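Home / Food News / Firside Bakes Its Soup Festival Into a Pie, and People Come Anyway

15 Jan 2022

The town of Firside has held a winter soup festival for as long as anyone there cares to remember, and this year it decided it was tired of soup. The event will go ahead in March under the same name, in the same hall, with the same parking problem. The food will be pot pie.

Organizers announced the switch in a two-page notice that spends most of its first page defending the name. A pot pie, it argues, is "a soup that has been given a roof." The second page is about tickets.

Those cost $9 in advance or at the door and come with a fork, a napkin and a tasting card. Each card is good for a small wedge from any nine of the entries, after which you are expected to stop, vote and let somebody else get near the table. Last year's cards had no limit. The notice refers to this only as "the chowder situation" and moves on.

There are 35 places for home cooks, and 98 people have asked for one. Names will be drawn from a stockpot, the town having plenty of those going spare. Anyone who misses out can still enter the crust-only class, in which a plain disk of baked pastry is judged on flake, color and what the rules call "honesty of butter." Shortening is allowed but has to be declared on the label.

The rules for the main event run longer than most pie recipes. Every pie must have a top crust. A bottom crust is welcome but earns nothing extra, a ruling that has gone down badly at the Givdale end of the county, where a pie without a bottom is considered a casserole in a hat. Biscuit tops count as crust. Mashed potato doesn't, and neither do crushed crackers, tater tots or puff pastry cut into the shape of a chicken and laid on after baking. That last one is so specific that it can only be about a particular person, who presumably knows.

Fillings are wide open. The early entry forms lean hard on chicken, as you'd expect, but there's a curried lentil, a smoked trout with leeks, a beef and barley that sounds suspiciously like last year's winning soup with a lid on, and one listed only as "turkey, etc." The judges have written back asking about the etc.

Cooks who want to practice can sign up for a weekend class at Sundqvist, the cookware shop on the Givdale road, where the subject is gravy and how to stop it from boiling up through the crust and onto the oven floor. The shop's advice is to let the filling cool all the way before the lid goes on, cut bigger vents than you think you need, and put a sheet pan underneath regardless. The class costs $50 and you take home the dish, with or without a pie in it.

Wicker seats lined up at a white kitchen counter, and a plainer view of white over pale gray:

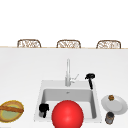
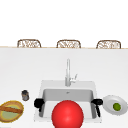
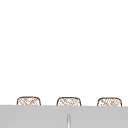
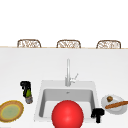

Judging starts at noon and will be done blind, or as blind as it can be in a town where people recognize each other's pie dishes from across a parking lot. To get around this, every entry has to be baked in an identical foil pan supplied at check-in. Several cooks have complained that foil gives you a pale bottom. The organizers have pointed out, with what reads like some pleasure, that bottoms earn nothing extra.

Scores are given for crust, filling and "structural outcome," meaning whether a wedge holds together on its way from the pan to the plate. A slow ooze is fine. A flood costs you points. Peas are neither rewarded nor punished, though the notice asks cooks to "think about why they are there."

First prize is a cast-iron skillet and a year's use of the phrase "Firside Soup Champion," which the winner may print on an apron at his or her own expense. Second prize is flour, a great deal of it. The crust-only winner gets a marble rolling pin heavy enough that the rules include a note on lifting it.

Soup hasn't been banned outright. Stultance, the lunch counter next door to the hall, says it will keep its usual pot of split pea going all day for the faithful and will sell it by the cup from the side window. It won't be judged, it doesn't count toward your tasting card, and you can't bring it into the hall. The notice says that last part twice.

Drinks are coffee, cider and water. Dessert is being left to chance, although several cooks who missed out in previous years have hinted that they'll turn up with fruit pies and see what happens. Under a strict reading of the rules a fruit pie has a top crust and a filling, and nothing anywhere says the filling has to be savory. Asked to clear this up, the organizers said they would be issuing a third page.

Entry forms can be picked up at the hall or from the counter at Sundqvist. Cooks drawn from the stockpot will be told by mail and should bring their pies already baked, still warm if they can manage it, with a full list of ingredients taped to the underside of the pan. Leftovers go home with whoever made them. Pans do not need to be returned.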